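City to Repair Pavement and Curbs on Urkovska Street

The Department of Public Works will begin repairs to the pavement and curbs on Urkovska Street in April, following a review of the street's condition by the department's engineering staff. The project covers the section between Rivadeneyra Avenue and the Tovo Street junction and is expected to take six weeks.

The review noted cracked and chipped concrete along the edge of the roadway, most visibly at the line where the concrete meets the asphalt. Several areas have been patched more than once over the years, and the older patches no longer sit level with the surface around them.

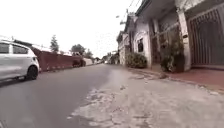
Residents submitted 73 comments during the public comment period. Most concerned the condition of the walking surface, and a smaller number asked for better road markings and clearer rules on parking. A summary of the comments is available at the department's front counter.

"The roadway itself is in fair condition and does not need to be rebuilt," said Ningsih Ngui, project engineer for the department. "Our work will be concentrated along the edges, where the concrete has reached the end of its useful life."

Crews will also repaint the white markings on the asphalt, which have faded and chipped in places. The lane line will be renewed along the full length of the project area. Trees and shrubs along the street will be kept, and no work is planned on the walls or fences of private properties.
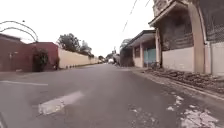 Parking and Access

Parking will be restricted on one side of the street at a time, in sections of 50 yards. Notices will be posted three days before work begins in each section. Vehicles left in a posted section after 7 a.m. may be moved to a nearby street at the owner's expense.

Businesses will remain open throughout the project. Where the pavement in front of a storefront or shutter must be removed, crews will lay a temporary walkway – wide enough for a wheelchair or a hand cart – before the end of the same working day. Owners who expect large deliveries are asked to inform the department in advance so that access can be arranged.

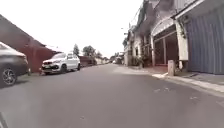
Questions and Schedule

Hsin-yi Tsang, community liaison for the project, will meet with residents and shop owners at Pesto Hall at 6 p.m. on the evening before work starts. Printed copies of the schedule will be provided. Changes caused by weather will be posted at both ends of the street.

Contact: Department of Public Works, Public Information Desk | Copyright Department of Public Works. All rights reserved. | Back to top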